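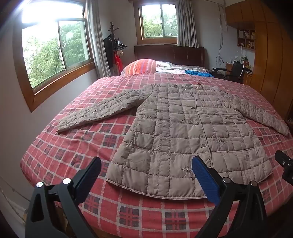

The down jacket laid out flat on the plaid, face up, one sleeve out each side.

Print this message | E-mail this message to a friend

From: Dexter Dagdag
To: Winter Woollies and Mending list
Date: June 18, 2021
Re: Folding puffy jackets - do you roll or fold?

Tymofii Karpenko wrote:
> I've got two down jackets to put away and one shelf to put them on, and
> the shelf is 567 mm wide, which I know because I measured it after the
> first jacket fell off it. Last year I stuffed them both into those little
> sacks and they came out in October looking like old tea bags. My wife
> says fold, my sister says roll, the label says nothing at all that I can
> read. What do the rest of you do? And does anybody still bother with
> the vacuum bags?
>
> Tymofii

G'day Tymofii, and everybody else,

Please don't use the vacuum bags! I had a go with a Skarnex one a few years back, the big one with the valve, and the jacket went in like a doona and came out like a placemat. It took weeks of shaking and a couple of goes in the dryer with tennis balls to get any life back in it, and the shoulders never did recover. I gave the rest of the packet to my neighbour for his camping blankets and he's perfectly happy with them, so each to their own.

I'm a folder, but a lazy one. The bed is the only flat thing in our place big enough for the job, so I shove whatever's on it up towards the pillow end (there's always a quilt up there, and usually something blue that should have been hung up) and spread the jacket out face up on the bedspread. Sleeves straight out to the sides. Then I go and make a cuppa, because a jacket that's been squashed on a hook behind other coats wants a bit of time to plump up before you start on it.

The one on the bed is the taupe one with the little puffy squares and the embroidered flowers. You have to look twice to find the flowers, they're nearly the same colour as the shell, and I'm very fond of them. It's got a round neck and no bulky collar to fight with, so it's one of the easier ones to deal with.

Do up the front first. I skipped that for years and wondered why one side always slid out longer than the other. Then sleeves across the body, one over the other, then sides in a bit, then bring the hem up towards the neck. Loose! You're not packing a parachute. If you lean on it the air goes out and then it creeps back while you're looking for the bag, and you end up with a lump that's fat on one side.

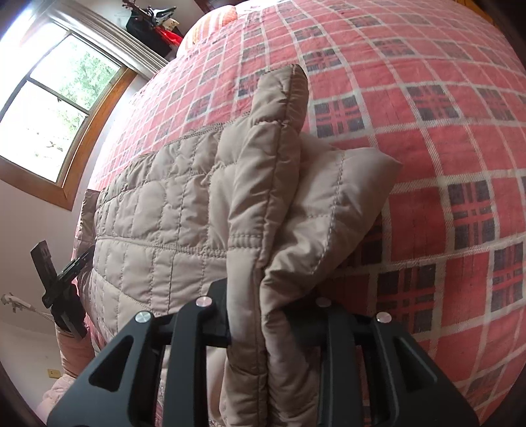
Partway along, with a flap standing straight up and the rest of it in a heap.

It always gets to that stage and I always think I've stuffed it up. Puffy things don't crease where you want them to, they just sort of stand up and look at you. I push the tall bit over with the flat of my hand and carry on, and if it's really hopeless I shake the whole thing out and go again. Follow the stitching lines if you can - the quilting is thinner there and it'll bend without arguing.

For storage I use an old cotton pillowcase per jacket. I did buy a proper zip-up bag from Graltberg, the breathable sort, and it's fine, but it's 830 mm long so it hangs off the end of my shelf and would be worse on yours. A pillowcase squashes to fit. Jackets on top, jeans and anything heavy underneath, never the other way round.

As for rolling, I do roll the kids' vests, they're thin enough. A full-length jacket rolled up just unrolls itself in the cupboard, in my experience, and then you open the door and it's on your head. If somebody has a trick for that (a ribbon? one of those big rubber bands off the broccoli?) I'd love to hear it.

Oh, and wash them before you put them away if the cuffs are grubby. I've been using the Dorau down wash, small capful, and an extra rinse. Make sure they're dry right through, and give it another day after you think they are.

Let us know how you get on with the shelf, Tymofii. Might be worth screwing a lip on the front of it.

Cheers,
Dexter

We use cookies to remember your list settings. By continuing to read the archive you accept our use of cookies. OK | More information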